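Refinishing a Tabletop in White Waterborne Enamel

Bernd Kleinschmidt
Last revised 4 Jul 2018

This procedure covers solid wood and veneered tops that already carry a clear finish or old paint. It does not cover oiled tops, which need a solvent wash and a longer wait before primer will hold. Times assume a heated room with normal humidity. Outdoors or in an unheated garage, expect each coat to take longer, and do not start if the temperature will drop overnight.

The products named are the ones used in our shop. Any bonding primer and any self-leveling waterborne enamel from a single manufacturer can be used in their place. Follow the recoat times on the can if they differ from the ones given here.

Materials

Degreasing cleaner and white scrub pads
Sanding discs or sheets, 80 and 100 grit, plus one extra-fine grade for use between coats
Two-part wood filler
Flumska bonding primer, white
Peltberg waterborne enamel, satin white
Foam roller, 4 inch, high density
Angled brush for the edges
Paint strainers
Tack cloths
Painter's tape

Step 1. Remove the top

Unscrew the top from its base where possible and lay it face up on blocks. Mark the underside so that it goes back in the same orientation. If the top is glued down, tape off the apron and legs and work in place.

Step 2. Clean

Wash the surface with degreaser before any sanding. Abrasive drives wax and silicone polish into the grain, and both cause fisheyes in the primer. Rinse twice with clean water, wipe dry, and leave the top overnight. Pay attention to the front edge, where hands rest.

Step 3. Sand

Start with 80 grit only if the old finish is flaking or thick. A sound finish needs no more than a uniform scuff with 100 grit. On veneer, skip the 80 entirely and sand by hand near the edges. The surface is ready when it is dull all over under a raking light, with no glossy patches in the low spots.

Vacuum the dust, then wipe with a damp cloth. Tack cloths are for later coats. Some of them leave a residue on bare wood.

Step 4. Fill

Fill dents, old screw holes, and open joints. Overfill slightly and sand flush after the filler has hardened. Long cracks that move with the seasons should be glued and clamped first; filler alone will open again by the next March.

Step 5. Prime

Stir the primer and strain it. Brush the edges first, then roll the field in one direction, keeping a wet edge. Do not go back over an area once it starts to drag. Let the primer dry as directed on the can, sand lightly with the extra-fine grade, and apply a second coat. Check for yellow or brown stains after the second coat. Tannin from oak or mahogany shows through at this point and must be sealed with a shellac-based primer before continuing.

Step 6. Apply the enamel

Three thin coats are better than two heavy ones. Pour only as much as will be used in about 40 minutes and keep the can closed. Roll the enamel on across the grain, then lay it off with the grain using the weight of the roller alone. Pouran Taheri, who does most of our tops, dampens the roller with water and spins it out before loading, which cuts down on bubbles in the first few passes.

Sand with the extra-fine grade between coats and remove the dust with a tack cloth. Do not sand the last coat.

Step 7. Cure

The top can be handled the next day, but it is still soft. Leave it uncovered for 17 days before placing anything heavy on it. Cloths, mats, and rubber feet will print into the film during this period. Light use is acceptable after the first week if objects are lifted and not slid.

Step 8. Inspect and put into use

Look across the top from a low angle toward a window, then again under the lamp it will normally sit beneath. White satin hides roller texture well when viewed from overhead and shows it at the sides. Mark any nibs with tape and rub them down with a dry white pad after the cure is complete.

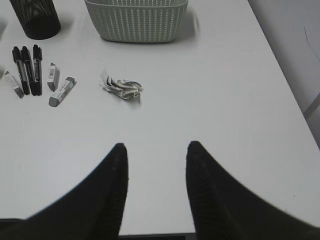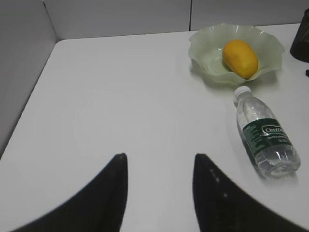 White tabletop.

Care

Wipe with a soft cloth and a weak solution of dish soap. Avoid powdered cleansers, melamine sponges, and anything containing ammonia. Dark rubber marks usually come off with a little mineral spirits on a cotton rag, followed by a soap wash.

Troubleshooting

Fisheyes in the primer: contamination. Let it dry, sand back, wash again, and reprime.

Orange peel: enamel too thick or roller too dry. Sand flat and recoat after adding water within the limit stated on the can.

Sticky surface after a month: coats applied too heavily or too close together. Move the piece to a warm, ventilated room and wait. Recoating will make it worse.

Chips at the corners: feather with 100 grit, spot prime, and touch up with the angled brush. Keep a small labeled jar of the original batch for this purpose.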